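Subject: Re: [stone-care] Etching vs. staining on polished marble

On the August thread, somebody at Gesora wrote:

> We have light rings on a polished white top, sealed twice with Praltura.
> The supplier says the sealer failed and wants us to strip and reseal.
> Is that worth doing before we call in a polisher?

I would hold off on stripping. A penetrating sealer slows absorption. It has no effect on acid contact, and light rings on a polished face are usually etching: the calcite has been dissolved at the surface and the gloss is gone. A stain reads darker than the stone around it.

Two checks. First, put a few drops of water on an unmarked area and leave them 12 minutes. If the stone darkens, the sealer is worn. If it doesn't, leave the sealer alone. Second, run a fingernail across a ring. Roughness means the damage is deep enough to need honing before any powder.

For shallow etching I use Gornier powder with a white felt pad at low speed, kept damp, five passes, then rinse and look at it under a side light. Brown veins often polish at a different rate from the white ground — test on an offcut first. 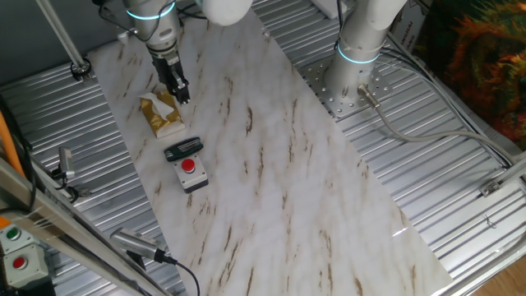
Reseal only after the stone has dried for about 11 hours. The Sepúlveda data sheet allows less, but I have had haze at the shorter time on dense slabs. Buff off all residue within five minutes.

If the rings come back after that, check what cleaner is in use. Anything with vinegar or citric acid will do it.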